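Vallon Desktop Disassembly Kit

Data card and user notes, last revised 2020-07-24

12 shares | 4 comments

## What this is

The Vallon kit is for small workshops and teaching labs that want to try robot disassembly and assembly on an ordinary desktop computer. It contains the printed fixture plate, the task scripts and the recordings we made with them. The arms, the gripper and the table you must provide yourself. We develop it at Gutari, and Tekin prints the plates for us.

The computer lies on its side with the side panel off, and the fixture plate goes to the left of it. All task scripts expect this arrangement. 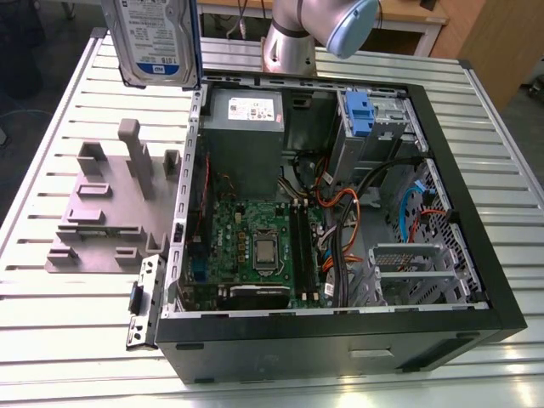
The scripts are written for 2 arms, but most of them can run with one if you accept longer cycles. We recommend a slatted aluminium table, as you can move the fixture along the slots and fix it again without drilling.

## Tasks in this release

- hard disk: take out, put back
- RAM: take out, place in fixture slot
- SATA cable: unplug only
- expansion card: take out (experimental)

Plugging in a SATA cable is not supported. We tried it in June and the success was too low to publish.

## Recordings

There are some 300 recordings in the kit. Each one has the joint positions, the gripper opening and the video from the fixed cameras. Failed attempts are kept and marked as "fail" in the index file - please filter them if you do not want them.
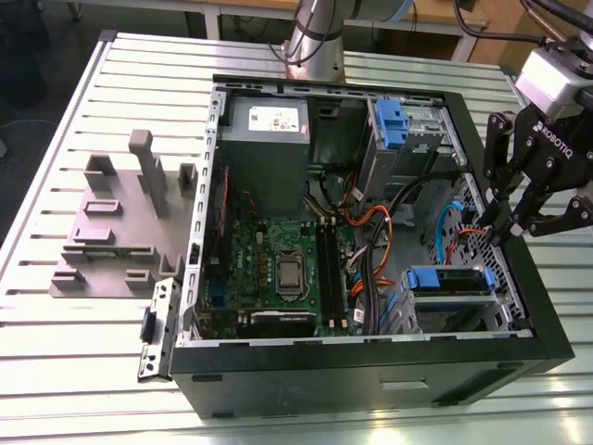

Reading time: 2 minutes

## Known limits

Cables are the main difficulty. They do not return to the same place after a part is moved, so the recorded paths should not be replayed blindly. Use the lower speed setting for the first run on every new case.

The fixture is measured for one type of tower only. For other cases you have to edit the file `offsets.txt` by hand. The printed slots become wider with use, and we advise to replace the plate after 1,000 insertions.

## Licence

Free for teaching and research. For commercial use, write to Gutari first.

## Comments

**pelle_k:** Does the plate fit a table with wider slots?

**gutari-support:** Yes, but you need the long clamps. They are sold separately.

**mro77:** The RAM script works well for us. The hard disk one stops before the lift, same on both arms.

**gutari-support:** Please check that your gripper opening is given in millimetres.

## Related items

- Vallon long clamp set
- Zatis cable tray, notes for users
- Changing the offsets for a new case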